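Sunday, October 11, 2026

What a day! First supported living open day at Trarow and I'm still buzzing. Felicidad ran the cookery table and had people queuing for her noodles before eleven. Svenja Nolte got up and talked about moving into her own flat in June - no notes, seven minutes, huge applause. I'd only ever heard her speak to two of us at a time!

We raised 127 pounds for the music group too. Must ring Strobel tomorrow about the hall for spring. Feet sore, walked home the long way anyway.

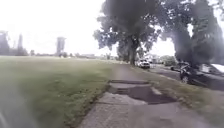 The path with the dark patch, big lawn on the left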